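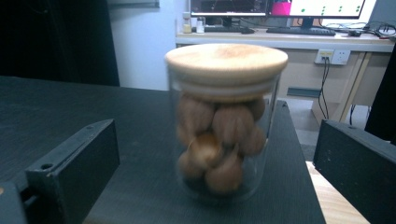 The hand-held gripper open over the test jar, fingers as fitted in the morning.

I have looked after the hand-held gripper at our place for long enough to have an opinion about it, and the opinion is that we spend our effort on the wrong end. Everyone wants to talk about the software. The fingers get changed when they fall off.

The gripper is simple. It has two black fingers, a carriage for each of them, and a body that you hold. A camera looks down between the fingers at whatever you are about to pick up. There is very little to go wrong, so when something does go wrong people assume it must be somewhere clever. In April we lost the best part of a fortnight to a fault of that kind. The recordings had drifted, the plots of finger opening no longer lined up from one operator to the next, and Sunita Pandey rewrote the calibration step twice before anyone put a straight edge across the fingers. One of them was sitting 2 mm proud of the other. The screw had backed out a little and the finger had tipped with it.

I am not blaming Sunita, who fixed what she was asked to fix. My complaint is about the order in which we look at things. A screw takes a minute to check. A calibration routine takes days to rewrite, and ours was fine to begin with.

Since then I have kept a short routine, and I would argue for it on any tool of this size. Before the first session I close the fingers on a feeler gauge and look for light at the top and the bottom. I open them fully and note the reading. I try each finger screw with the small driver, without leaning on it. Then I wipe the faces with a dry cloth and pick up the same object I picked up yesterday.

The same object matters more than people think. Ours is a glass jar with a bamboo lid and eight bulbs inside that look like garlic. Ritu Shukla put it on the bench and I have resisted every attempt to replace it with a machined block. A block is the right size every time and tells you the fingers close. The jar is smooth, it has a bit of weight to it, and the contents shift when you tilt it. If one face is out of true, the jar turns slightly as the fingers come together, and you feel it in your wrist before any number on the screen moves. The lid is useful too. Pinch it by the edge and a tipped finger shows itself straight away.

Ritu disagrees with part of this. Her view is that a check which depends on the feel of one person's wrist isn't a check, and that we should buy the gauge block set from Diridon and write the limits down. She has a point. When I was off for 17 days the routine stopped, and the log for that stretch is blank apart from one line saying "seems OK". So I have given way on the limits, which are now taped inside the lid of the tool case. I haven't given way on the jar.

Where I do dig in is over replacement on a timer. Flostiveo, who supplied our fingers, suggest changing them at fixed intervals, and the Motaung workshop down the road follows that advice to the letter. Every change is a fresh chance to fit a finger badly. A worn pair that sits square will give you better work than a new pair put in by somebody in a hurry. Our present set had done 134 sessions when I last added up the log, and the faces still close on the gauge without a gap. I will change them when they stop doing that.

The other thing I would say is that the person who uses the tool should be the one who looks after it. We tried it the other way, with the gripper going off to a maintenance bench and coming back with a green sticker. Nearly every fault we had that year came back with the sticker on it – a screw done up too hard, a cable routed where it pulled on the carriage. The bench staff were good at their jobs. They just never had to pick anything up with it afterwards.

None of this costs much. The driver lives in the case, next to the gauge and the cloth. If your own gripper is giving you odd readings, get the driver out before you open the laptop, and write down what you found even when it was nothing.

Contact the workshop desk | © December 2022 | Back to top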